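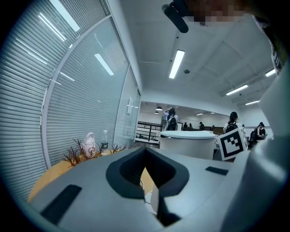
Bornley storefront grants – applications now open

BORNLEY, 13 March 2024 – The Bornley Business District has opened its storefront grant program to every independent business in the downtown area. Owners can apply for up to $720 toward new signs, window repairs, exterior lighting or paint.

The program was tested last December on Mollah Street, where two businesses received grants. It now covers all 300 member businesses, including those in the Skestatstead arcade, which joined the district last year.

Applicants need to send a written quote for the work and a letter of permission from the building owner. Tenants with less than a year left on a lease may still apply if the owner agrees to share the cost. Work that has already been paid for does not qualify.

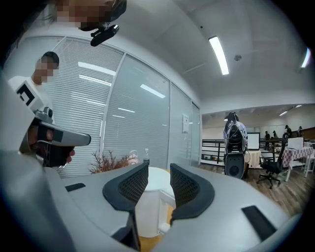
Beathag Crichton said the Mollah Street grants had been slow to pay out, and that money would now be released when the work is approved instead of when the final bill comes in. "A small shop can't wait two months to get its money back," she said.

The district will also pay for extra sidewalk cleaning on Mollah Street and longer evening hours for the downtown parking lot.

Application forms are available from the district office and at the front desk of the Lollo building. Questions about the program should go to Gregor Mowat. Press questions should go to Ngozi Haruna at the district office.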